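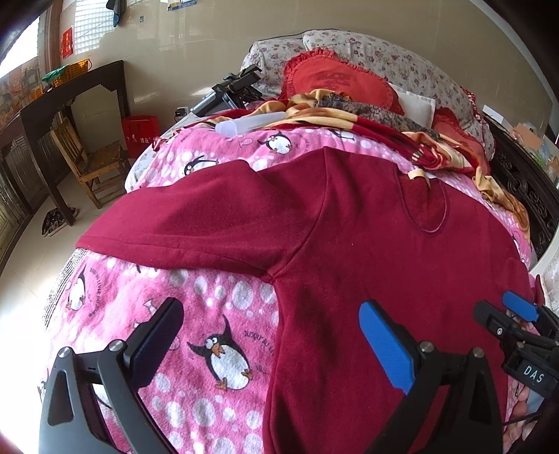
A dark red sweatshirt laid out on a penguin blanket, with the gripper's jaws open on either side of a sleeve.

Ask Mali Lougher what makes a good folding demonstration and she'll talk about sleeves for as long as you let her. Sleeves twist. They trap air, they hide under the body of the shirt, and they're the first thing a rushed operator gets wrong.

"If I can watch ten seconds and tell you where the cuff is going, I'm happy," she says. "If I can't, how is a machine supposed to learn it?"

Lougher runs training at Plokico, a small outfit that teaches household robots by having people do the chores first, holding the grippers in their own hands. Last August it joined forces with Berkell, another lab in the same line of work, to write down what good practice looks like. The result is called the Fletumow guide. It has seven rules, it fits on one sheet of paper, and it's a delight to read – I never expected to say that about a document on laundry.

Rule one is to leave the home alone. Operators work on the bed or table that's already there, patterned blankets and all, and they don't swap in a plain sheet. Dulce Serrano, who wrote the first draft, fought hard for this one. Early lab recordings were all shot on a grey bench, and the robots trained on them got hopelessly muddled by stripes, flowers and cartoons.

Rule two covers the approach. Open the jaws fully before reaching the cloth, bring one to each side of the fold you want, then close slowly. No stabbing, no scooping. Rule three says both grippers stay in view of each other whenever they share a garment, and rule four says a dropped sleeve stays in the recording. You pick it up and carry on.

That fourth rule caused the most arguing. Baltazar Tovar at Berkell wanted clean takes only, and he had 604 of them to show for it. Then Serrano's team ran a trial with 300 recordings that included fumbles, and the robot got much better at recovering from its own. Tovar changed his mind over lunch, and he now teaches that section himself.

The last three rules look after people: written consent from everyone in the household, a break whenever the wrists ask for one, and a promise that anyone can have their recordings deleted.

Plokico hopes to reach 1000 garments under the new guide before the first review. Yareli Ledesma, one of its newest operators, already has a suggestion for the next version. She wants a whole page on hoods.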